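About Plerby

Plerby records examples for machines that learn by being shown. A person moves a pair of robot arms through a household or workshop task, the arms and cameras log everything, and the recording goes into a training set. We do this for companies that build learning systems and for two university labs. We do not build robots and we do not sell software.

Bram Groen and Veerle Brouwer started the company in a rented unit on the Grarkside estate. Bram came from machine maintenance and Veerle had run a transcription office, so one of them knew how to keep motors going and the other knew how to keep large amounts of repetitive work in order. Both still take operator shifts.

What we record

Most of our work is small-object handling with two arms: picking up, sorting, lining up, and passing from one hand to the other. The objects are ordinary. Markers are a favorite with our clients because they roll, they come in many colors, and they are narrow enough that a poor grasp shows up right away.

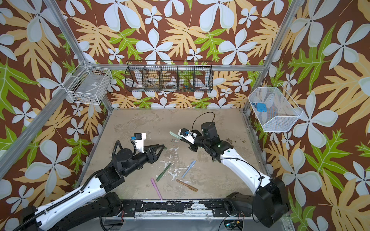

Two-arm marker task at our Grarkside site.

A single task is recorded up to 300 times. The start position changes each time, and so does the order in which objects are picked up. Operators are asked to work at a normal pace and to leave their mistakes in. If a marker drops and can be reached, they go and get it, and the recording keeps running. Clients have told us those recoveries are worth as much to them as the clean runs.

Each station has fixed views of the workspace and close views from the arms. All of them are saved together with the joint positions, so that a reviewer can step through a recording and see the same moment from every side.
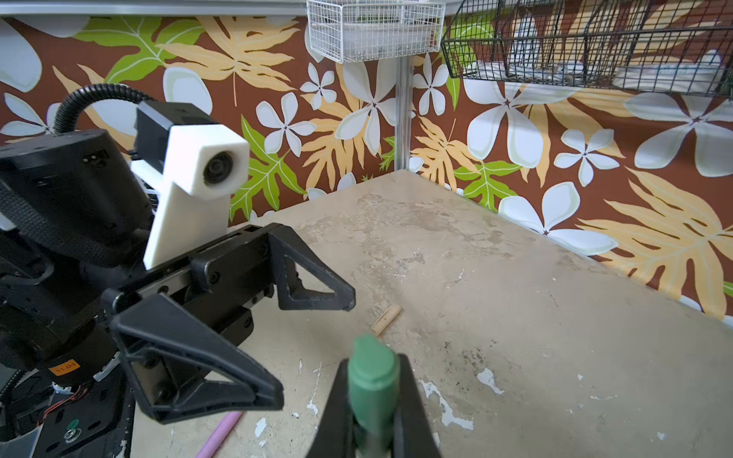 By Veerle Brouwer, Operations

I look after the review desk. Every recording is watched by someone other than the person who made it. The reviewer marks where each step begins and ends, writes one plain sentence saying what was done, and flags anything odd – a camera that was knocked, a grasp that slipped, an object that left the table. We agreed early on that the sentence has to match what happened, even when the operator was asked for something else. If the instruction said green and the arm picked up blue, the sentence says blue.

A batch for our client Goossens came to 1248 recordings. We sent back 100 of our own for a second look before delivery, and that is now the usual practice for any large job. 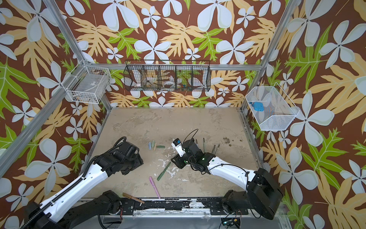 New operators train for three weeks. The first is spent on free practice with nothing saved. In the second they record, and a senior operator goes over the results with them at the end of the shift. By the third they are on a real job with a short task list. No robotics background is needed. Our current team includes a former dental technician, two people from catering and a piano tuner.

Shifts are four hours with a break in the middle. Longer ones were tried in the first year and the quality of the last hour was poor. 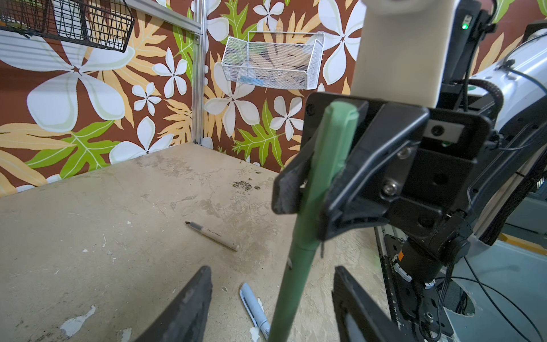 We also change the surroundings on request. Backdrops, tabletops and storage can be swapped, and a client may send its own objects. We keep a stock of 800 items on site, labeled and photographed, and can repeat an old setup from the records if a client wants more of the same.

A second site, at Vokgate, opens in August. It will handle cloth and kitchen tasks, and small-object work will stay at Grarkside. Visits by clients are welcome at either place by appointment, from 9 a.m.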